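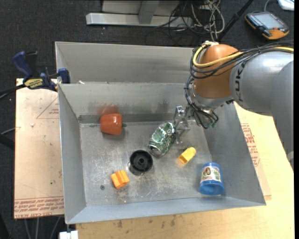

One of our metal bins, with a red-orange pepper, a crumpled can and the usual company.

Search this site Search
Filed under: About Us, Who We Are, Sorting & Reuse

About Kavanagh Totov

Kavanagh Totov sorts mixed odds and ends for a living. Offices, schools and the occasional overwhelmed household send us the contents of their junk drawers, break rooms and supply closets, and we work out which of it is trash, which is compost, which can be recycled and which is a perfectly good thing that somebody got tired of looking at.

The company began as two businesses in Skellstead. Kavanagh cleared out storage rooms. Totov bought scrap metal and complained about what Kavanagh brought in. After 12 years of this it seemed cheaper to share a building, and the complaining could be done without a phone bill.

Our building is at 832 Veno Road, behind the tire shop. The sign is small and faces the wrong way - we have had a quote for turning it around, and we are still getting over the quote.

What we sort

People expect a sorting business to be mostly cans and paper. Cans we do get, generally crushed by someone with feelings. We also get blocks, caps, tubs, spools, lids that fit nothing, and vegetables. Vegetables come in more often than you would think, and from offices more than homes. A bell pepper goes to compost if it is past saving. If it arrives in good shape it still goes to compost, whatever the new hires may suggest around lunchtime.

Small plastic parts take the longest. A block may belong to a toy set, a classroom kit or a piece of equipment that stopped working the day the block went missing. We hold unidentified parts for 2 months on the shelves by the front desk, and you are welcome to come in and look for yours. Bring the thing it came off, if you still have it.

The bins

Our metal bins get scratched, and we leave them scratched. Sheet metal wipes clean, puts up with being banged around and makes a noise when something heavy goes in, so everyone knows to go and check. We tried plastic tubs one November. They were very quiet and by spring they were in the recycling themselves.

Working with us

We take collections from businesses and schools in Skellstead and the towns next to it. Households can drop off at the side door. Please empty drinks before they go in the bag. We do not take paint, batteries or anything that is ticking.

Page last updated 23 March 2019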